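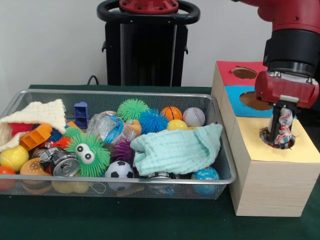
Thursday, after club

Cloth day. Yolanda Soler had said last week we were leaving the balls alone for a bit, and she meant it. Everything stayed in the wire basket and the only thing that counted was getting fabric through the yellow hole, the low one at the front of the box. Red and blue are for next term if we get that far.

I had the second turn, after the Molstead kids. Started with the patterned one, the white, red, blue and black. First go I grabbed it too close to a corner and most of it hung down one side, so when I lowered the arm the loose part sat on the wood and wouldn't follow. Second go I pinched nearer the middle and came down slower. Got the fingers partway into the opening and it went. You have to let go while you're still in the hole. If you back out first the cloth comes with you.

The mint muslin is worse. It's thin and it slides, and it was lying over half the basket, so you drag the soccer ball along if you're not careful. I did that once. The cream waffle one is thick and easy to grip but it bunches up wider than the hole. I didn't get it in at all.

Score for our group was 4 out of the turns we had. Molstead got more but they've been on cloth since January, and two of them built the box, so they know where the edges are. I'm not fussed. Jindero didn't show up, exams.

Yolanda had us write down the gripper opening each time in the logbook. Mine are all over the place. We're on line 188 now and the handwriting is getting bad. She wants it typed up before the Tambunan meet. I said I'd do 2 pages and somebody else can do the rest.

Things to try next time:
Come in from straight above, no angle.
Fold the cream one over before picking it up.
Keep my elbow off the desk when I'm on the controls.

The wrist made a clicking noise near the end of my turn. Yolanda listened to it and said leave it, she'll check the screws before next session.

Missed the 4 o'clock bus and had to wait for the next one. Mum had saved me some tea. Still have maths to do and I haven't started the Keltia form, which needs a signature by Monday.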